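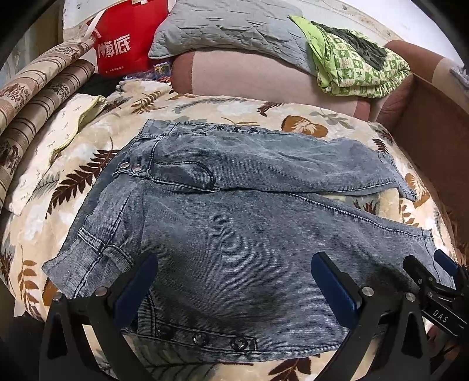
mangle_and_press

Can any machine on sale now fold mixed laundry on a bed or table and put the bedding straight afterwards?

Aug 10, 2019

I do the rooms and the linen for a small guest house in Ukholm. Flat work (sheets, pillowcases, towels) goes to a contract laundry and comes back folded. What remains is everything else: guests' own clothes when they pay for the service, quilted blankets, piped cushions, throws. Last month that came to 113 loose items, which I sorted and folded by hand on whatever bed was free.

I have read the sales sheet for the Etance folding cabinet. It lists shirts, T-shirts, trousers and towels. It excludes "heavy denim with raised fastenings", bedding and anything with a padded filling. It also needs each garment clipped to a feed rail by a person, collar or waistband first. By my reckoning the clipping is most of the labour.

The alternative I have been offered is a bench-mounted arm from Ateter with a two-finger gripper. The supplier says it "handles textiles". They did not say which ones, or what happens when denim is lying on a quilted blanket and the two have to be told apart.

What I need to know:

Is there a machine that picks a garment up from a soft surface, finds the waistband and folds it, with no clipping?

Does it matter that the surface underneath is patterned and gives when pressed?

Would it be any use for cushions?

I am not interested in promises for next year. Budget is limited but exists.

tolerance_stack

No to the first, yes to the second, very little to the third. Detail follows.

1. Picking up from a soft surface. A two-finger gripper takes hold of cloth by pinching it. On a hard table the fingers press down, the cloth bunches between the pads, and the pads close. On a mattress the surface sinks under the fingers, so the cloth does not bunch in the same way, and the blanket below is quite likely to be pinched along with it. People avoid this without thinking by sliding a finger under an edge. A machine can be made to do so if it knows where the edge is.

2. Finding the edge. Denim is one of the better cases in some respects. It is stiff, it holds a crease, and metal snaps and double seams give a camera something definite to find. Pale blue against a cream ground is also reasonable contrast. The trouble starts when the garment is doubled over on itself. The visible outline is then partly waistband, partly hem and partly fold, and the control software has to decide which is which before it moves anything. A frayed hem makes this worse, as the outline there is not a clean line. Fern and leaf prints on the blanket add edges that belong to nothing. Put a plain board on the bed and you remove that part of the problem for almost no money.

3. Folding. Once two known corners are held, folding is a short programme of moves and the machines are good at it. You need two arms for anything larger than a flannel. Ask Ateter whether their price is for one arm or two.

I tested a two-arm bench rig at work in April (we make seat covers, so the cloth is thicker than yours). Starting from garments laid flat by hand, it folded 74 per cent acceptably. Starting from a heap, we stopped recording after the first morning. Each fold took some 7 minutes including the failed grasps. I can fold a pair of jeans in a few seconds, and I am not quick.

4. Cushions. These do not need folding, only lifting, turning and setting down. The piping along the seam is the best place to take hold – it is a raised cord of steady thickness and the pads can close on it. Loose filling shifts as the cushion is lifted, so the thing hangs differently each time. Setting it down square is harder than lifting it.

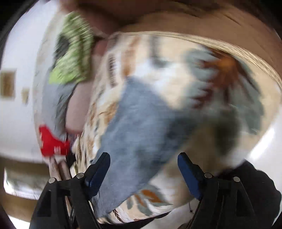

Leaf print with cream piping along the upper edge; fingers open.

A further point on movement. If the cloth or the camera is moving quickly, the picture smears and a fine print turns into bands of colour. A system that steers by camera must either slow down near the cloth or stop and look again. Most do the second, and a good share of the cycle time goes there. When a supplier shows you a film, check whether it has been speeded up.

On what to buy: nothing for the mixed items. If you ever bring the flat work back in house, a towel folder of the Kontogiannis sort is a settled design and will do the job. It is a set of belts and bars and does not need to see anything.

greycloth

we had the Etance at my old place. fine on T-shirts. snaps and rivets caught on the folding plate so jeans went in a basket to be done by hand, same with anything quilted. you still need a person stood next to it all day

wet_end_ukholm

Agree with most of the above, with one correction. You can get feeders that lift a garment without clipping. They are built into industrial lines and the floor space alone rules them out for a guest house.

As for the Ateter arm, ask for a trial on your own items before paying. Send them 7 pieces, including denim with fastenings, a frayed hem and one piped cushion, and ask for each to be done without a cut in the film. Specify that they start on a made bed. If they ask to move to a table, you have your reply to the second point.

I would also cost the time spent on faults. Somebody has to pull the cloth out, reset the arm and lay the piece flat again, and that somebody is you.

mangle_and_press

Thanks. Ateter confirm the price is for one arm and that the quoted tests were on tea towels on a steel bench. I will get a folding board cut to fit across the single beds and carry on by hand. Have asked whether they will do the trial anyway.

We use cookies to remember your settings and to count visits to this page. By carrying on you agree to their use. Accept Manage settings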